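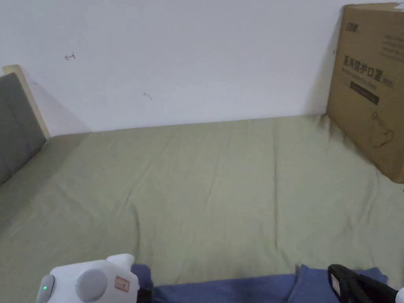
Sage-green fitted sheet on a bed placed against the wall.

Fitted sheets no longer hold at the corners after laundering. Size up, or replace the pads?
Posted in Household Linens
Viewed 689 times

Undine Residence Office

Our office is responsible for bed linens in 84 furnished apartments. Until January, all of the large beds were made up with a thin quilted pad and a standard fitted sheet. The pads were then replaced with a thicker model from Groteck. Residents have since reported that the fitted sheets come off at one or more corners during the night, most often at the corners nearest the wall, which are also the hardest ones to reach and put back.

The sheets are cotton and are washed on the warm cycle at an outside laundry. When new, they fit without difficulty. We have not kept a record of their measurements after washing and would prefer not to guess.

Before submitting a purchase request, we would like to know whether a deeper pocket alone will correct the problem or whether the pads should be returned. We would also welcome advice on wrinkling. Some residents regard a creased sheet as an unwashed one, and the office receives complaints accordingly. Ironing every sheet is not within our budget.

Rui Valente

The first step is to measure the bed as it is used, with the pad in place. Lay a straight board across the top so that it extends past the side of the mattress, and measure from the underside of the board down to the bottom seam. Measure at a corner as well as at the middle of the side. A thick pad tends to stand higher at the corners, and that is where the sheet is under the most strain.

Next, take a sheet that has been through the laundry several times and measure the depth of its pocket along the corner seam, from the top panel to the hem. Cotton sheets commonly shrink over their first few washes, and the figure printed on the package may describe the largest mattress the sheet can be stretched over, with no fabric left to turn under. As a working rule, the washed pocket should exceed the height of the bed by at least 2 inches. If your present sheets fall short of that, a deeper pocket is the correct purchase and the pads may stay.

Please do not order a pocket that is far too deep. The excess has to go somewhere, and it usually ends up as slack on the top surface. If the new pads are 4 inches thick or more, it would be reasonable to ask the supplier for a single sample and wash it before the full order is placed.

With regard to wrinkles, soft creases in a clean cotton sheet are normal and should not be treated as a fault. They can be reduced considerably by removing the sheets from the dryer promptly, folding them while still warm, and pulling each one toward opposite corners when the bed is made — head on one side first, then foot on the other.
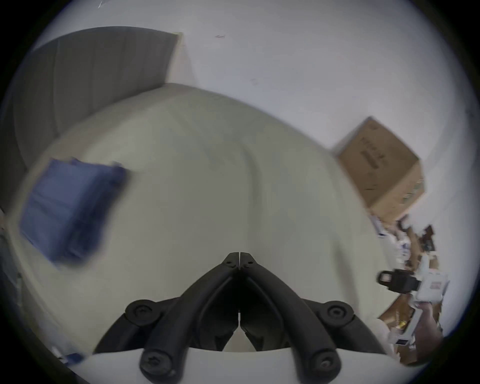 Can the elastic be replaced on sheets that are otherwise in good condition?

Replacement is possible wherever the elastic runs inside a sewn casing at the hem. Open a few inches of the casing, draw out the old elastic, and thread the new length through with a safety pin. Where the elastic has been stitched directly to the fabric, the work takes much longer and is seldom worth paying for. New elastic will not add depth to a pocket that has shrunk.

Marnine Guest Housing

We had the same trouble and bought sheet straps. They work, but the staff dislikes them.

Wegener Linen Desk

I agree with most of the above. Two additions may be useful.

Check that the pad skirt is fully pulled down on all sides. A skirt that has ridden up will push the sheet off regardless of the pocket depth.

For a bed standing against a wall, the corners on the wall side should be fitted first, with the bed drawn out far enough to get a hand underneath. When those corners are left until last, they tend to be hooked over the edge and not tucked beneath it. Staff in a hurry will skip this, so it should be written into the room checklist.

Undine Residence Office

Thank you. The beds measured deeper than the washed pockets in every apartment checked so far. A sample in the next size has been requested, and the pads will remain in use for the present.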